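Flerkum at home: your questions, answered

What is Flerkum?
It's a pair of hand-held grippers and a small table rig that I've been putting together in the shared workshop at Murgate, mostly in the evenings and with a great deal of tea. You hold a gripper in each hand and do a job yourself, and the recordings go towards teaching an arm to do it later.

Do I need a big space?
Not at all! Mine lives inside an aluminium rail enclosure, and the tabletop is 80 cm deep. I do put tape on the front corners, so I can tell if the table's been nudged.

What should I start with?
Soft toys and a basket, every time. They forgive a clumsy squeeze, and they don't roll off under the shelves (ask me about the ping-pong balls).

How long is a session?
I stop after 15 minutes, as my wrists grumble otherwise. So far I've kept 116 runs, and I'm hoping for plenty more by August.

Can I use other cables?
Yes, as long as they're bendy and long enough to let you reach the back of the table without a tug.
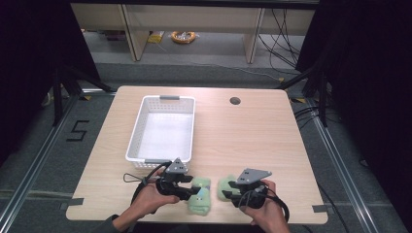 Mine are 2 m each, and I wouldn't go any shorter.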